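Llevo cuatro meses con este tema en borradores y cada vez que lo abro ha cambiado algo. Lo publico como está.

Para quien no haya leído entradas anteriores: trabajo en Nerlow, en la parte de devoluciones. Nos llega ropa, bolsas, fundas y textil de casa de varias tiendas, lo revisamos, lo doblamos, lo volvemos a etiquetar y lo mandamos a su sitio. Somos 17 en mi turno. El cliente más grande es Ait Ali, que manda sobre todo paños y bolsas de tela, y el que más guerra da en cuanto a cómo quiere las cosas dobladas.

En primavera nos dijeron que la empresa iba a automatizar una parte del doblado con Ullon. Lo primero que hicieron fue cambiar el programa del almacén. El nuevo se llama Josela y asigna las cajas él solo, sin que la encargada tenga que repartirlas por la mañana. De los robots se habla más, pero el cambio que más he notado yo hasta ahora es ese. Antes, si te dolía la espalda, pedías una caja de cosas pequeñas y te la daban. Josela no lo contempla. Ahora hay que pedir un cambio desde la pantalla, elegir un motivo de una lista y esperar a que alguien lo apruebe. Normalmente lo aprueban, pero tarda más de lo que tardaba una frase.

La segunda parte es la de las grabaciones. Para que la máquina aprenda a coger una tela hacen falta muchísimos ejemplos de una persona cogiendo telas, y esas personas somos nosotros. Te pones un guante negro con sensores, sujetas un aparato con unos marcadores en blanco y negro que las cámaras van siguiendo, y repites movimientos. Se hace en las oficinas, en una mesa redonda de la planta baja, porque en la nave no hay sitio. Los turnos de grabación son de 30 minutos y luego se descansa o se vuelve a las cajas.
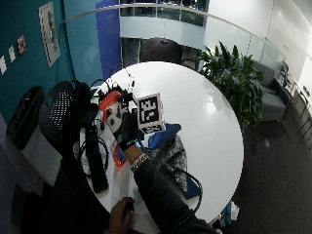
**¿Han despedido a alguien por esto?**

Hasta ahora a nadie. Dos contratos temporales terminaron en agosto y no se cubrieron, y la empresa dice que en el doblado no va a contratar más gente. Los que seguimos tenemos por escrito que no habrá despidos mientras dure la fase de pruebas, y de lo que pase después todavía no hay nada firmado.

Sigo con las grabaciones. El primer día es raro. Uno dobla una tela sin pensar, y cuando te piden que lo hagas despacio y siempre igual descubres que no sabes bien cómo lo haces. Yo, por ejemplo, busco la costura con el pulgar antes de agarrar nada. No lo sabía. Me lo dijo Alby Henare, que es quien viene de Ullon a llevar las sesiones, y me pidió que no dejara de hacerlo. En cambio a Keith Doolan le pidieron que dejara de sacudir los paños, porque con la sacudida se perdía el seguimiento y había que repetir la toma. Keith lleva toda la vida sacudiendo los paños, y la primera semana tuvo que repetir bastante.

Los cables molestan. El guante va conectado y, si giras mucho la muñeca, tira. Lo que hago es dejar el cable suelto por encima de la mesa antes de empezar y comprobar que no se engancha con nada. Las asas de las bolsas son lo peor para esto.

El dolor de muñeca también existe y conviene decirlo. No es un trabajo pesado, pero sujetar algo en el aire y moverlo con cuidado cansa de otra manera que levantar cajas. Después de dos sesiones seguidas tengo el antebrazo cargado. Lo hemos pedido por el canal de siempre y desde entonces no se puede hacer más de una sesión antes del descanso largo. Falta que Josela lo tenga en cuenta, porque a veces te asigna las cajas grandes justo al volver.

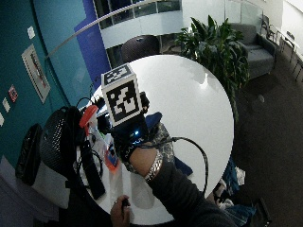 *Grabando en la mesa redonda, con el cubo de marcadores en alto.*

Lo que se paga por grabar es un plus por sesión. No voy a poner la cantidad. Al principio era voluntario y se apuntó poca gente, luego pusieron el plus y hubo que hacer lista. Eso trajo problemas, porque la lista la gestionaba el programa y salían siempre los mismos. Se corrigió al cabo de unas semanas y ahora se rota.

Hay una discusión abierta en el turno sobre si deberíamos cobrar algo más por enseñar. Keith opina que sí, que un plus por sesión paga el rato, pero no lo que se llevan, que es la manera de hacerlo. Otros dicen que también enseñamos a los nuevos sin cobrar extra y nunca se quejó nadie. A mí el argumento de Keith me parece bueno. Cuando enseñas a un compañero nuevo, al mes siguiente tienes un compañero. Con las grabaciones todavía no sé qué tendré al mes siguiente. Se lo comenté a Alby y me contestó que su parte era la técnica y que eso debía hablarlo con Nerlow, cosa que ya sabía.

En cuanto a los resultados, puedo contar poco. Ait Ali tiene 909 referencias en nuestro sistema y la idea es empezar por las más sencillas, que son los paños lisos. Las bolsas con cordón quedan para más adelante. Nos enseñaron un vídeo de una prueba con un paño. Lo dobló bien, aunque mucho más lento que cualquiera de nosotros. En la reunión nos explicaron que la velocidad es lo último que se ajusta. Puede ser. También nos dijeron que Josela iba a estar listo en una semana y hubo cajas perdidas durante casi un mes.

Lo que sí ha cambiado ya es el tipo de día que tenemos. Hay menos rato de doblado seguido y más cosas sueltas: grabar, revisar lo que el programa ha clasificado mal, apuntar defectos en la pantalla. A los que les gusta ir a su ritmo con una caja y la radio, este reparto les cansa. A mí me distrae y lo llevo bien, aunque reconozco que al final de la jornada tengo menos claro lo que he hecho. Antes podía mirar el carro y verlo.

También hablamos menos entre nosotros. En la mesa de doblado estás enfrente de alguien. En las grabaciones estás pendiente del guante y de no mover lo que no toca, y quien está al lado suele estar mirando la pantalla. He pedido que las sesiones se hagan de dos en dos, con gente del turno, y me han dicho que lo estudian.

La siguiente reunión es antes de que termine la fase de pruebas. Tengo apuntadas tres preguntas: qué pasa con las dos plazas que no se cubrieron, quién puede usar las grabaciones si Nerlow y Ullon dejan de trabajar juntos, y si los cambios de caja por motivos de salud pueden volver a pedirse de palabra. Si alguien que me lee ha pasado por algo parecido en su almacén y tiene alguna otra que añadir, los comentarios están abiertos.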